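The Long Way Back to the Refill Station
By Asuka Hirano
Last updated: February

For most of the past century, the town of Nevgate did not think much about drinking water. It came from the Lozano reservoir, it was cheap, and a public fountain stood on nearly every main street. By the time the town surveyed those fountains again, only 7 of the original 49 were still running.

The decline was gradual. Pipes aged, repair budgets were moved to roads, and residents began to buy water by the case. Older shopkeepers recall that bottled water once filled a single shelf. It now takes up most of an aisle, and the town pays to haul the empties away.

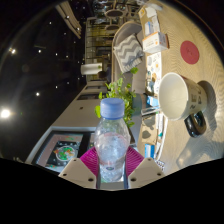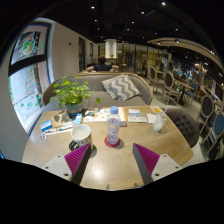
The Konetti Water Trust was formed to reverse that pattern. Its first proposal was modest: restore the fountains outside the library and the rail station, and add a tap at each one tall enough for a bottle to fit beneath. The Trust asked residents to sign a petition and hoped for 1000 names. It received more than 2000.

Work at the library was completed first. The rail station has taken longer, as the supply line there runs under the Calix Street platforms and can be reached only at night, after the last train.

Opinion in the town remains mixed. Some residents dislike the taste of the reservoir water, which is hard and leaves scale in kettles. Others would prefer that the money go toward replacing old mains. The Trust accepts both points and has asked the town to publish its test results at every tap – a measure the council will take up in the spring, along with the question of who pays for winter shutoffs.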